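Casarano Supper Club: part-time kitchen and front-of-house help wanted

We are looking for three people to help run a supper club on the top floor of the old Sterum building, starting in July. The pay is modest, the stairs are steep and the food is very good. If you can live with two of those, read on.

Casarano began as a dinner for friends who would not go home. It now feeds thirty-odd strangers at long tables, four evenings a month, from a menu that is fixed at lunchtime and argued over until the first guests sit down. There is no choice of main course. People ring up to ask if there is a choice of main course. Part of the job is telling them, kindly, that there isn't.

The posts

One kitchen hand, who will peel, chop, stir and wash up, in an order decided by somebody else. One host, for the door, the coats and the seating plan. One cellar and stores person, to look after the drink, the dry goods and the key to both.
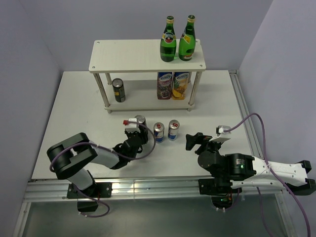 Stores is the post we find hardest to fill, possibly because we keep describing it accurately. You will check deliveries, chase the ones that went to Praltura Road again, and keep a stock book that the rest of us can read. Things live where they can be seen, so a pair of green bottles belongs on the top board of a shelf and not behind the flour, where the last pair spent the winter. You will need to lift a full crate and say no to a chef who wants the good oil for frying. Some knowledge of wine would be nice. Knowing how to spell it on the order form would be enough.

Hours and pay

Evenings run from 4 pm until the last table gives in, usually before midnight. Stores starts at noon on delivery days. All three posts pay the same hourly rate, which we will tell you when you write, and tips are split evenly, including with whoever broke the most plates. You get supper at 5.30, sitting down, with a napkin.

What we ask

Experience helps but we have been badly let down by it before. We would sooner have someone who turns up, owns a pair of flat shoes and can be civil to a guest who has just discovered anchovies. A food hygiene certificate is needed for the kitchen post; we will pay for the course if you haven't got one.

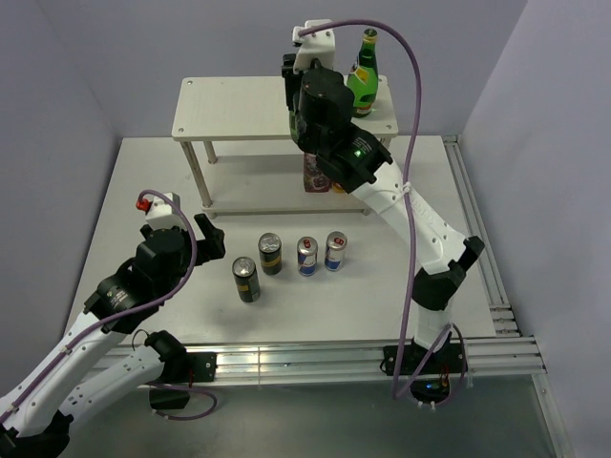
Cheng-en Ng says the interview was the easy part and the first Saturday menu was the hard one, and that anyone applying should learn the names of the regulars before learning the names of the cheeses. The same source would like it known that the lift has never worked.

How to apply

Write us a page, by hand or otherwise, telling us which post you want and the worst meal you have ever served. Leave it at the Ngcobo bakery downstairs, 234 Mill Lane, marked for Casarano. Please don't send a photograph or a list of your hobbies. We reply to everyone, though not fast. Trial shifts are paid and last one evening.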